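Chapter 7
Who Owns the Sidewalk?

Ask a property owner who owns the sidewalk out front and you will get one answer in July and another after the first heavy snow.

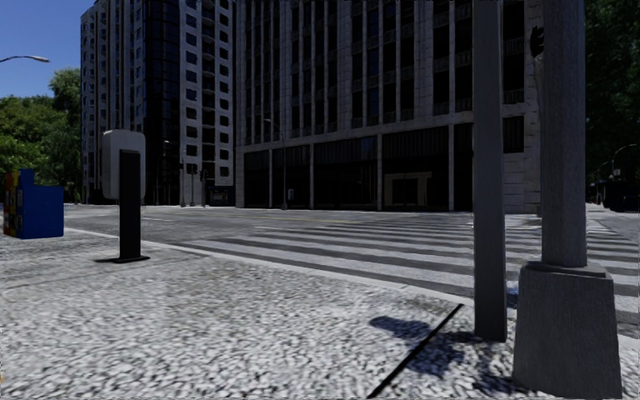 The confusion is old, and the law has done little to clear it up. In most American towns the strip between the lot line and the curb is public right-of-way. The public may walk on it, the city may dig it up, and the gas company may dig it up again the week after the city has finished. Yet the duty to keep it clear and level very often falls on whoever holds the deed next door. Students meeting this arrangement for the first time tend to assume they have misread it. They should read it again.

Consider the town of Griltden, whose sidewalk ordinance runs to 403 words, 50 of them a single sentence on the subject of tree roots. The ordinance says that the "abutting owner" must repair any slab that has risen or sunk. It says nothing of what happens when the slab has risen thanks to a tree the town planted, and which the owner is forbidden to cut. Famberg Hardware, on the main street, paid for the same slab 3 times before asking this question in writing. The town's reply thanked the store for its interest in trees.

Three kinds of claim meet on any stretch of walk, and this chapter takes them in order. The first is title, meaning who owns the soil underneath. The second is easement, or who may cross it, bury things in it and stand things on it. The third is liability – who pays when somebody trips. Beginners expect the three to travel together. They seldom do, and a good share of municipal law consists of introducing them to one another.

We start with title, as it is the least useful of the three and can be dealt with quickly. Section 7.1 covers dedication, by which a developer gives land to the public, and the awkward cases where the public never got around to accepting it. Section 7.2 turns to easements and the crowded business of street furniture. Section 7.3 follows the Sakalauskas Bakery dispute from a cracked corner to the state appeals court, a journey that cost a good deal more than the corner.

Key terms: right-of-way, abutting owner, dedication, easement, encroachment, constructive notice

Before you read: Find the sidewalk ordinance for your own town. Note who must repair the walk, who must shovel it, and how many hours they are given to do so.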